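れんげの席

食堂「エルトン」の開店前、ファウスティーノ・コントレラスはもう三度目の「きれいだなあ」を言っていた。器の話である。彼は器のことになると声が半音上がる。

「見てくださいよベネディクトさん、この白! 暗いところに置くと縁だけがぽうっと浮くでしょう。月の出みたいで、ぼくは毎朝これを見るために早起きしてるんですよ」

ベネディクト・シュトレーベルは帳面から顔を上げなかった。坂の下の問屋ミヒールスから請求書が届いていて、そこには1770と書いてあり、彼の帳面には1181と書いてあった。どちらかが間違っている。
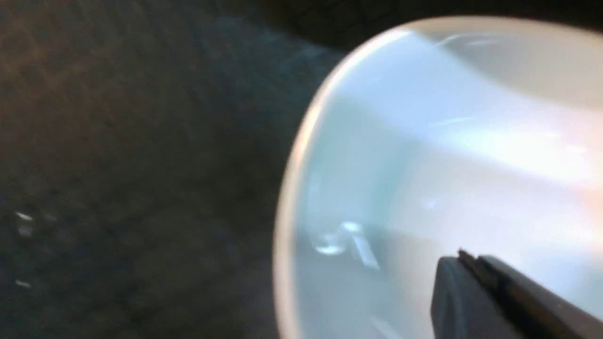

「白い器は、どうして最後に並べるんだ?」

「卓の色を先に決めるからです。下が暗いと白がいちばんよく見えるので、敷くものを整えて、それから器を置くんです」

ベネディクトはふうんと言って、また数字に戻った。

ファウスティーノは構わず棚の前へ行った。からし色の鉢を重ねて大きな白い容れ物に入れ、隣に小さな四角い皿をそっと置く。この四角いのがまた良いのだ。角が丸くて、手前の縁がつやっと光る。漬物を二切れ載せるだけで、ちゃんとご馳走の顔になる。それから、れんげ! 白いれんげの山! 上を向いたの、よその柄に乗っかったの、てんでばらばらに寝ていて、彼には祭りの翌朝の大広間に見えた。黒い箸のほうは行儀がよく、頭の金色をそろえて並んでいる。

「箸は合唱団で、れんげは宴会ですよ」

「れんげもそろえたらいいじゃないか」

「とんでもない。そろえたら歌わなくなります」

歌うのは箸のほうではなかったか、とベネディクトは思ったが、黙っていた。

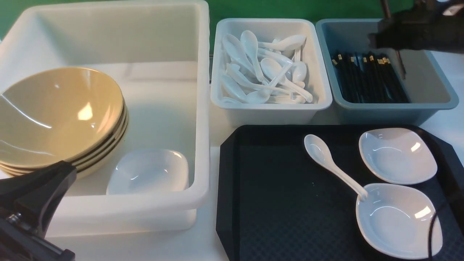

そろえないほうがいいわ、うちの祖母もそうだった、とカニニ・ワンヤマが勝手口から言った。葱の束を抱えて、いつのまにか話を聞いていたらしい。祖母の台所では匙はみんな一つの籠に放り込んであって、手を入れて最初に触れたのがその日の自分の匙だった。大きいのが当たると、おかわりをしていいことになっていたのだそうだ。

「それだ!」

ファウスティーノは跳び上がった。本当に踵が床を離れた。

「それをやりましょう、今日から! お客さんに目をつぶって取ってもらうんです。で、大きいのに当たったら汁をもう一杯!」

「うちのれんげは全部同じ大きさだぞ」とベネディクトが言った。

ファウスティーノは着地したまま考え込んだ。それから奥へ駆けていき、しばらく戸棚を開けたり閉めたりする音がして、戻ってきたときには白い柄のついた、とびきり大きなのを胸に抱いていた。六月の市で買って、使い道がなくてしまっておいたものだ。柄はすっと長く、付け根のところでわずかに広がって、そこから丸いくぼみがゆったり始まっている。

「この付け根! 花の茎みたいでしょう。ぼくはここに惚れて買ったんです」

「そんなものを山に混ぜたら、目をつぶっていてもわかる」

「わかっていいんですよ。わかってて取るのが楽しいんじゃないですか」

カニニが声を立てて笑い、葱を一本落とした。
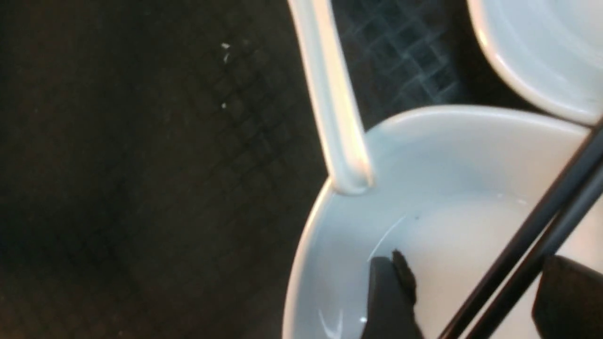

大当たりの一本。付け根のふくらみがファウスティーノの自慢。

最初の客はクリソフォロ・サリナスだった。毎朝同じ席に座り、同じ麺を頼み、ひとことも余計なことを言わない。ファウスティーノが息を弾ませて説明すると、老人は長いこと黙っていたが、やがて帽子を脱ぎ、ぎゅっと目をつぶった。

指が宙をさまよい、ふつうの小さなれんげをつまみ上げた。すぐ隣に大きいのがあるのに、である。

「惜しい!」とファウスティーノが叫んだ。

「もう一遍」と老人が言った。エルトンで誰かが彼の二つ目の言葉を聞いたのは、これが初めてだった。

三度目で大きいのが出た。老人はそれで汁を飲もうとして、口に入らず、鼻の頭を濡らし、肩を揺すって笑った。汁はもちろんもう一杯出た。葱も山ほど載った。

ベネディクトは帳面を閉じた。1181のほうが間違いで、れんげの代金を書き落としていたのだ。

「来月も買うのか、れんげ」

「買います! もっと大きいのを!」

カニニが容れ物を洗い場の台に寄せ、縁を布巾でひと拭きした。厚みのある、なめらかな縁である。ファウスティーノはその横に顔を近づけ、ほら、ここにも光の筋が、と言いかけて、次の客の足音に飛んでいった。

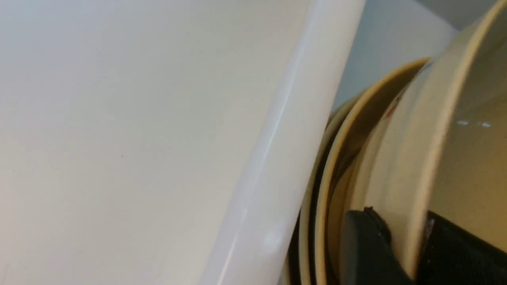
洗い場の台で。容れ物の縁と、クリーム色の筒。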